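A visit to the Hokden paper mill in Sauerland
June 27, 2021 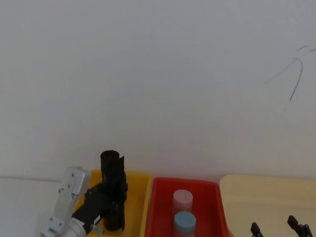
Three open bins in yellow, red and cream, against a white wall.

My wife collects old writing paper, and for two years she wanted to see how it is made by hand. So when the Hokden mill opened its doors again for visitors, we took the early train and then the bus up the valley. The bus stop has the name Baltach, like the stream, and from there it is a walk of 16 minutes, mostly uphill. Take good shoes.

The mill stands directly on the water. It is a long building with a very steep roof, and the upper floor has wooden shutters that can be opened one by one. Behind them the sheets were dried in former times. Our guide told us that the workers had to feel the wind with a wet finger before they opened anything, and that in November they often could not dry at all for a week.

We were a group of nine. The tour started in the cellar with the stamping hammers. Only one of them still runs, and it is so loud that the guide had to wait until it stopped before he could go on talking. In the past the hammers beat linen rags day and night. Today the mill buys most of its pulp from a supplier called Otimix and mixes it with a small part of cotton.

Then came the vat room, which I liked best. The paper maker puts a sieve into the grey water, lifts it, and shakes it two times to each side. It looks easy. Each of us was allowed to try, and my first sheet had a hole as big as a coin. The second was thick on one side and thin on the other, but they let me keep it. A good worker makes 200 sheets in a day, they said, and in the best years the mill sold more than 3000 in a week with all vats together.

Upstairs there is a small museum with watermarks. You hold the sheet to the window and see a deer, a key or a crown. The catalog lists 271 of them – not all are on show, because the light is bad for the old ones. I would have liked more explanation in this room, the labels are very short.

The shop takes only cash. We bought envelopes and a notebook, which was not cheap but has a beautiful rough edge. Coffee and plum cake are served in the yard until four o'clock. The last bus goes down at ten past five, and the next village is far, so please look at the clock.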